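The tray arrived in March with a card in the box that said "the last tray you'll ever need." I have owned a lot of trays. I was prepared to be annoyed.

## Pindolden serving tray, large, red

Some background on why I bought a tray at all. I don't serve things. If people come over they get their drink handed to them and they can find a flat surface. What I wanted was something to drop dirty stuff on next to the kitchen sink, because my counter is a light color and shows every drip, and because the dog and the cat between them produce a steady supply of disgusting small objects that need washing. I had been using an old cookie sheet, which rusted at one corner and left a mark I am still scrubbing at.

Aoife Coughlan has the same tray in her kitchen and kept telling me to get one. Aoife also told me to get the Barrera spray mop, so I took my time.

### What they claim

The Pindolden product page makes three promises that I could find: the surface grips, the rim contains spills, and the whole thing cleans up in seconds. There's also a line about "heritage design since 1793," with no hint of what was being designed in 1793. I'm guessing it wasn't plastic trays.

### The surface

The inside is covered in a fine diamond texture. On grip I have to give them credit. A damp sponge stays where you put it, and a full mug doesn't wander when you tilt the tray a little. I tilted it a lot and the mug went. Fair enough.

The trouble with the texture is the cleaning. Those tiny diamonds hold on to things. Toothpaste, flour, dried soap, dog toy fluff, whatever you've got. Anything pale shows up as specks against that red, and a wipe with a cloth takes off most of it and leaves the rest sitting there looking at you. "Seconds" is a stretch. I use an old toothbrush and hot water once a week and it takes a few minutes. If you want a tray that looks spotless, get a smooth one and put up with the sliding.

### The rim

Good. It's raised enough to hold a small puddle, and the rounded corners mean you can get a cloth into them. I poured in a cup of water to see, and it stayed in, and then I had the problem of carrying a tray with a cup of water in it to the sink, which I did badly.

The rim is glossier than the middle and picks up fingerprints. I don't care about that but somebody will.

### Size

Too big for my counter. I'll say that plainly because the listing photos show it on what must be a kitchen island the size of a parking space. Mine only fits at an angle, with part of it hanging over the sink. It's stable enough like that as long as you keep the weight on the counter side. Push down on the overhanging part and it tips, so don't let a kid near it. Measure first. I didn't, and Vikas Maurya, who split the shipping with me and bought the same size, had to move his dish rack to the top of the fridge.

On the other hand, the size is what makes it useful on toy-washing day. I can lay out the rope toy at full length, plus the cat's little pink plush thing, plus the sponge and the microfiber cloth, and still have space left. On the cookie sheet something always ended up on the floor and had to be washed again.

### The color

Listed as "red." It's red-orange, and it is loud. I thought I would hate it and I've mostly stopped noticing. Mercy Mfaume came by, looked at it, and asked if I'd started working in a cafeteria.

### Will it last?

No idea, and neither do the people who've had theirs for two weeks and given it five stars. The page says it survives 1000 dishwasher cycles. Mine doesn't fit in the dishwasher unless I take out the upper rack, so at the rate I'm going that claim is safe from me. After some 40 hand washes there's no fading that I can see and the rim hasn't cracked. One light scratch underneath, from the counter edge.

I did leave a hot pan lid on it once, by accident. No mark. I wouldn't do it again on purpose.

### Price

I paid $47, and for plastic that's silly. Gisivden sells a smaller one with a smooth base for a lot less, and if all you need is a place for a sponge and a cloth, buy that. Bultedow has one with handles that I looked at and skipped, on the theory that handles are just two more places for grime. Senad Kos owns it and says I'm right about the grime but that he likes the handles anyway.

### So

Three stars out of five. The grip is real and the rim does its job. The cleaning claim is nonsense, the size will catch people out, and the price belongs on something that isn't molded plastic. I'm keeping it. If it went missing tomorrow I'd probably get the cheaper one.

I'll update this if it warps or if Pindolden answers my email about 1793.

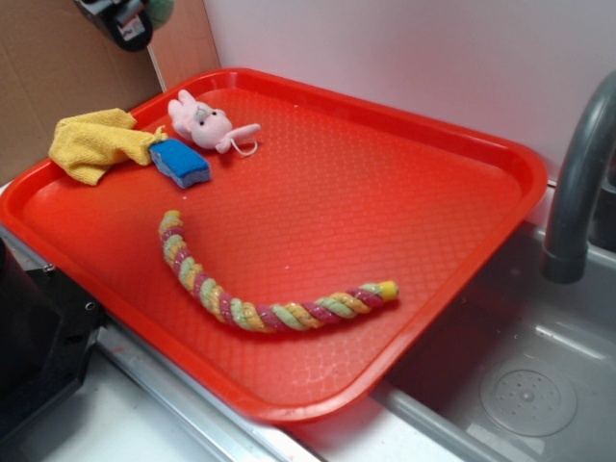 *Toy-washing day: rope toy, pink plush, sponge and cloth, with the tray hanging over the sink as usual.*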